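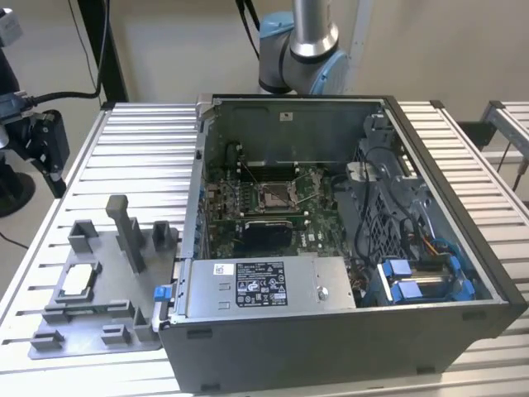
Dell tower, replacing the power supply and maybe the processor

Posted in: Desktop Hardware
November 2008

slotcar_dan
Picked up a Dell tower from the Konstantinidis surplus sale. No processor in it, but the board, a small graphics card and the power supply were all there. I have a processor that matches the socket from another machine. Before I spend money I'd like to know if the stock power supply is worth keeping. I want to put in a bigger graphics card later, nothing crazy. Budget is 70 dollars for everything.

Also, is there a trick to getting the supply out? I don't want to force it.

pinout
On most of the Dell towers from those years the supply is held by screws at the back plus a catch inside the case. Look for a colored tab. Dell used blue for nearly everything you're meant to touch. Take the screws out, press the tab, slide the supply toward the front of the case and lift. If it doesn't slide, you missed a screw.

Unplug the board connectors first. The big one has a clip and people snap it off all the time.

Marlow_K
Keep the stock supply. People here tell everybody to replace it and most of the time it's a waste. The Dell ones are decent and they hold up. Read the label on it and post what it says for the 12 volt lines, that's the number that matters.

gristmill
Disagree with Marlow. It's a used supply of unknown age out of an office that probably ran it all day. I wouldn't put a new card on it. A 475 watt Pedau is 60 dollars and you're done.

Marlow_K
And then he has 10 dollars left for a graphics card.

gristmill
He said later.

slotcar_dan
I did say later. I don't have the label numbers in front of me, will write them down tonight.

One more thing, the socket lever. Should I leave it down while there's no processor in it? The surplus place didn't have the plastic cover.

pinout
Close the frame and put the lever down, yes. On that type the pins are in the socket and they bend if you look at them wrong. Put a piece of clean card stock over the top and tape it to the outside of the frame, and don't let the tape touch the pins. Before you drop the processor in, get a flashlight and look across the pins at a low angle from two sides. A bent one catches the light differently from the rest of the row.

If you see one, stop and post again.

old_ribbon
Check the connector before you order the Pedau. Some of the older Dells had a power connector that looked standard and was wired differently. A standard supply in one of those can kill the board. Newer ones are mostly fine but I would still compare the wire colors against a pinout chart. Dell has the service manual on their site, go by the service tag.

gristmill
That was years ago. Anything with this kind of socket is standard.

old_ribbon
Mostly, as I said. It takes five minutes to check. I lost a board to it.

There's also the question of whether it fits. Some of the Dell supplies are longer than normal or have the screw holes in different spots. Measure it while you have it out.

tessellate
Don't forget heat paste. Testia sells small tubes, or the Dridska stuff is fine and cheaper. Clean the old paste off the processor and the heatsink with rubbing alcohol and a coffee filter, paper towels leave lint. You do have the heatsink, right?

slotcar_dan
No heatsink. There was nothing over the socket when I got it. I assumed I could use the one from the other machine.

tessellate
Maybe. Dell mounts the heatsink with its own screws into the case on a lot of these, so a regular push pin one may not go on. See what the holes around the socket look like. The Dell heatsinks turn up used for not much, with the shroud or without. Make sure you get one for your exact model.

Marlow_K
Another reason to hold off on the power supply. Heatsink first, then see if it even boots. Start with one stick of memory and no drives connected.

gristmill
Fine, I agree with that order. Still wouldn't leave the old supply in it long term.

slotcar_dan
OK. Heatsink first, then test it with the stock supply and the little card. If it starts I'll look at the Pedau after I check the wiring. Drives are the last thing, I have two to go in and the blue rails are with it already.

pinout
Put the rails on the drives before you run any cables, it's tight in there with the front bundle. And clear the dust out of the fan shroud while you have the side off.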